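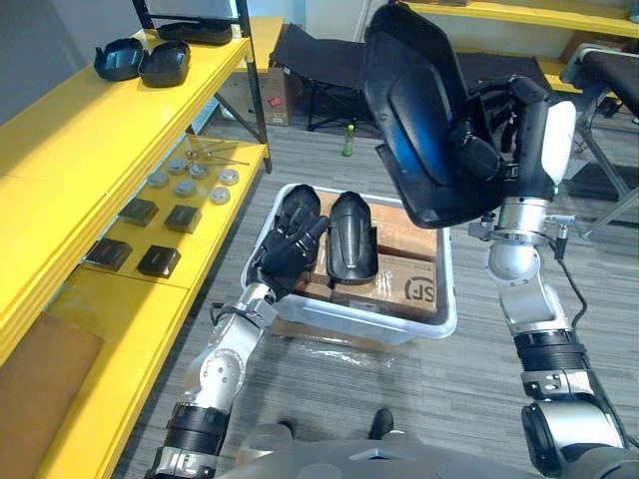 Amirhossein Heydari

Home Programs Reports Archive Contact

Progress Report to the Trimik Small Works Fund
Chair Refurbishment and Parts Storage, Stesow Workshop

This report covers the second period of the grant and is submitted to the Fund in line with the award letter. It deals with the sorting and storage of molded parts, the arrangement of the shelving, and the use of the budget to the end of July.

1. Work in the period

The Stesow workshop receives chair components from two sources. Complete seat backs and shells come from Jalali, and smaller molded parts arrive in mixed cartons from Skumon. At the start of the grant both were kept together in their delivery cartons, and repair staff had to unpack several boxes to find one matching piece.

In the present period the large black seat-back shells were separated from the smaller curved shells. The smaller shells now go into open plastic bins lined with flattened brown cardboard taken from the incoming cartons. This has removed the need to purchase liners, and the line for that item remains unspent.

The yellow shelving next to the bins has been assigned to small parts. Round grey discs, square black pieces and thin metal rods are laid out on open shelves, with black open containers placed on the top shelf. Staff asked that these parts stay in plain view during the trial, and the lidded boxes in the original plan have not been ordered.

A total of 1,406 parts has been entered in the stock register, against 78 at the close of the first period. The register is kept by Esmaeil Moradi and is checked at the end of each month.

2. Handling of molded shells

The glossy surface of the shells marks easily. Under the revised procedure, shells are placed in the bin side by side with the ridged face up, and a bin is closed to further parts once a new piece would have to rest on top of another. Clear plastic wrap is to be collected at the end of each shift and returned to the packing area. 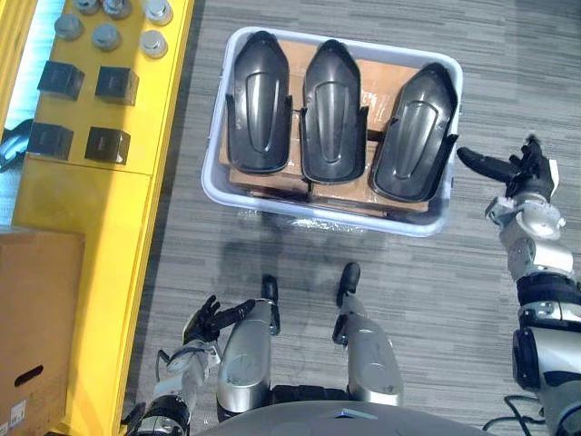
Figure 2. Black molded parts on flattened cardboard, beside the yellow shelving.

The procedure was introduced in one bay and will be extended to the other bays in the next period. Capacity per bin is lower than the plan assumed, and 9 additional bins will be required. The cost can be met from the unspent liner budget, and the Fund's approval for this transfer is requested.

3. Matters outstanding

Delivery of bay labels from the printer is late by 5 weeks. Temporary paper labels are in use.

The large seat backs do not yet have a permanent storage place. A wall rack has been priced, but fixing it requires the landlord's written consent, requested in July and still pending.

4. Next period

The workshop will complete the register for the remaining cartons, issue the handling procedure to all repair staff and submit a revised floor plan. A statement of expenditure is attached separately.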